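Skip to content Home Working Groups Minutes Members Contact

Shop-Floor Automation Working Group – Minutes, October 2025

Present: Gráinne Horgan (chair), Hélène Turcotte (minutes), members from Clukus, Rotico and Grustora. Apologies: Mac Mathúna.

1. Minutes of the April meeting
Approved with one correction. Action 6 belongs to Grustora, not Rotico.

2. Manual handling at the yellow bench
Discussion was confined to molded covers and trays. The question was whether a two-armed machine with fingered hands can be given any part of this work now, or whether it stays with people for another year.
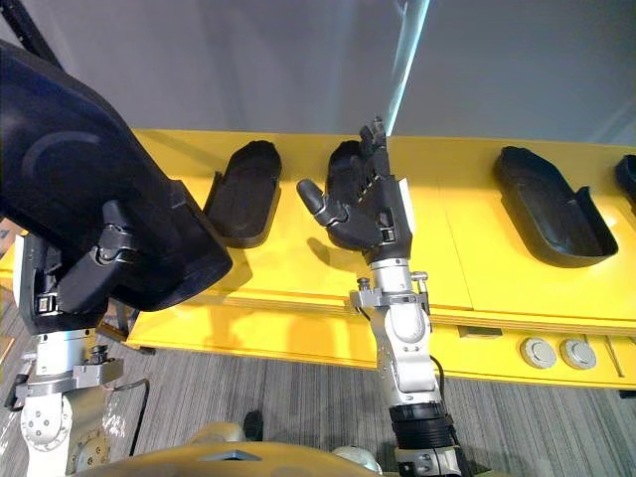 Minutes taken by Hélène Turcotte
Checked by Gráinne Horgan

Rotico's view was that picking up a large cover is the easier part of the job. A cover has a rim and can be held with one hand. Setting it down in a fixed orientation is harder, and no member was willing to quote a cycle time for it.

Clukus asked whether the trays on the bench should be kept in a row. Agreed that they should. Even spacing helps a person as much as a machine, and it costs nothing. The chair noted that a job arranged this carefully is no longer the job the packing staff do – they take parts in whatever order they come.

3. Small parts
The blocks, discs and rods share the lower level, under the top surface. Grustora objected to this layout. Reaching in below the top means working with little clearance above the knuckles, and the light is poorer there. 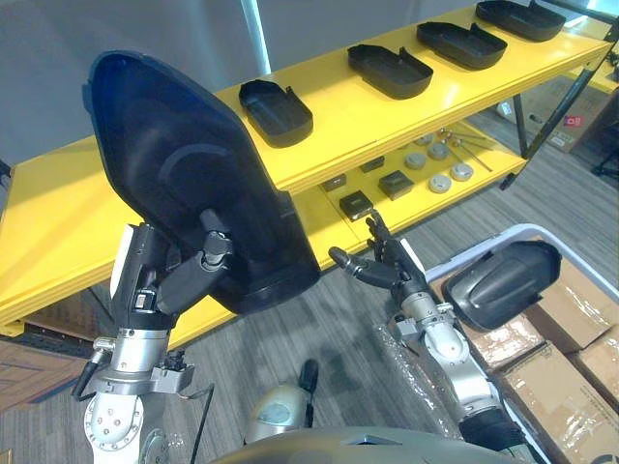 Clukus preferred to leave the layout alone. If every shelf has to be rebuilt before a machine can use it, the cost of the shelves belongs in the comparison, and so far it has been left out. The chair asked for it to be added to paper 403 before that paper is circulated again.

Rods were discussed separately. Members agreed that a thin rod lying on a flat surface remains a poor candidate. Discs were thought possible. No decision on blocks.

4. Bins and packaging
Bins stand on the floor at present. Rotico pointed out that a low bin means a long reach, and that clear plastic wrap is difficult to grasp and difficult to detect.

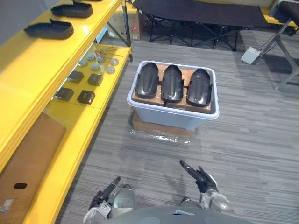 Grustora will draft a note on wrap and cardboard, covering who clears them and when. Until it is agreed, clearing stays a manual task.

5. Household tasks
Brief item. The chair's opinion is that tidying a kitchen is further off than tending a bench, as the objects change daily. Turcotte disagreed – speed matters less at home. Left open.

6. Actions
Clukus: add shelf costs to paper 403.
Grustora: note on wrap and cardboard, 2 pages at most.
Rotico: proposal for a trial on discs only.

Last updated: October 14

We use cookies to remember your settings. Accept Decline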